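## 4.2 Finger Pad Comparison on Compliant and Irregular Objects
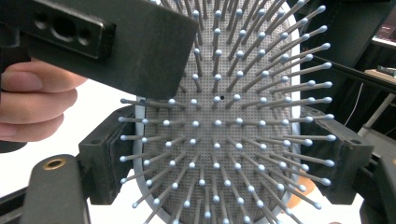

*Reading time: 2 min*

**Figure 5.** Wrist view from the hand-held gripper tool with a paddle hairbrush between the finger pads. The bristles fan outward toward both fingers.

This section compares the two finger pad designs introduced in Section 3: the flat Clernuver pad and the ribbed Halholm pad. Both were mounted on the same hand-held tool, and both were used with the same camera position and exposure settings. The pads differ in surface pattern and in stiffness. All other parts of the tool, including the jaw linkage and the camera mount, were left unchanged between conditions.

The object set was chosen to include items that do not offer two clean, parallel faces. The hairbrush is the most demanding of these. Its head has a molded rim that can carry a firm grip, but the rim is narrow, and the bristles near the edge lean out past it. In Figure 5 the left pad presses against the side of the brush near the rim, while the inner face of the right finger meets the long outer bristles. The two sides of a grasp of this kind therefore load very different materials, and a force estimate based on jaw width alone is of limited use.

Each pad was tested over 512 grasps, divided evenly among the objects in the set. A grasp was counted as held if the object remained between the pads for 10 seconds after lifting. Operators were told to approach each object from the front and to close the jaws in a single motion. Grasps in which the operator opened the jaws again before lifting were removed and repeated.

On rigid objects with flat sides, no clear difference between the pads was found. On the hairbrush, the flat pad held more often when at least one finger reached the rim. The ribbed pad did better when both fingers closed on bristles, although the brush tended to rotate during the lift. Rotation was scored from the recorded video by two raters working separately, using the perforated cushion of the brush as a visual reference where it could be seen between the bristles.

Close objects also affected the camera data. The brush head extends past the top and bottom of the view in Figure 5, and the upper jaw block covers much of the top left. The Chowdary pose estimator, which relies on object outlines, returned no usable result on many views of this type. The Clakance tracker uses local surface features and was less affected, but it sometimes matched one bristle tip to its neighbor. We set a limit of 5 such mismatches per recording, above which the recording was left out of the rotation analysis. Recordings left out for this reason were still included in the count of held grasps.

The pads were inspected after each block of trials and wiped with a dry cloth. Surface wear was not measured, and its effect on the later blocks cannot be separated from operator practice. The order of the two pads was reversed for half of the operators to limit this effect.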